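Ignacio Marchetti
A thread on grippers, soft things and a great deal of bed-making

1/ Morning all, and a long one, so fetch a tea. I've spent most of April trying to decide which gripper to put on our arm for handling bedding, and several of you kindly asked me to write it up as I went. First up, blankets by hand, because I wanted a proper baseline before letting any hardware near them. 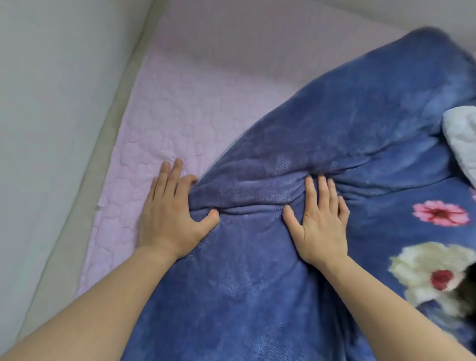

2/ What the hands are up to
Plush is lovely to sleep under and a pain to grasp. With one hand on the roll of the blanket and a couple of fingers on the mattress pad, you can feel where one layer ends and the next begins. I do it without thinking. Both of the grippers I tried struggled with exactly that, so keep it in mind for the rest of the thread.

3/ The two contenders
The Mallum is a plain parallel jaw with rubber pads. The Hilo has three soft fingers that curl, and it costs 2,995, which made me swallow hard (the university lent me one in the end, bless them). Same arm for both, same Nomura controller, same blanket. I did 64 grasps with each.

4/ Mallum first
It's a sturdy little thing and I'm fond of it. On a blanket edge that's already rolled up it bites and holds beautifully. Ask it to pick up from the flat and it skates along the pile and closes on nothing at all. Lowering the approach by 12 mm helped a lot, but then it started pinching the quilting of the pad as well, and up came the lot together!

5/ Then the Hilo
Much gentler, and it gathers cloth into a fold before it lifts, a bit like you'd do with a flat palm. I was ready to fall in love. The trouble is it's slow to let go. Velvety fabric clings to the fingertips, so you place the edge neatly, open up, and drag it half out of line again on the way back. A small wiggle before retreating cured most of that.

6/ A word on the camera
I had a Zadunano depth camera on the wrist and it did fine on pads and pillows. Dark blue plush was another story, full of holes in the depth map wherever the pile lay away from the sensor. I moved a lamp, then moved it back again, then gave up and averaged a few readings before each grasp. Slower, but I stopped shouting at it.

7/ The controller
Not much to report, which I mean as praise. The one setting worth fiddling with was the force limit on the downward press. Too low and you never gather any fabric, too high and the whole mattress sinks and your height estimate goes with it. I'd start low and creep up over an afternoon.

8/ So which one?
For tidying a bed that's half made, I'd take the Mallum and spend the difference on a better camera. For starting from a flat blanket, the Hilo, wiggle and all. If anyone has tried fitting one of each on a two-arm setup, please do tell me how it went, I'd dearly like to know before I ask to borrow another arm.

9/ Next I'm moving on to pillowcases, heaven help me. I'll put the grasp logs up once I've tidied the file names, and do shout if you'd like the pad shapes for the Mallum, they're quick to print.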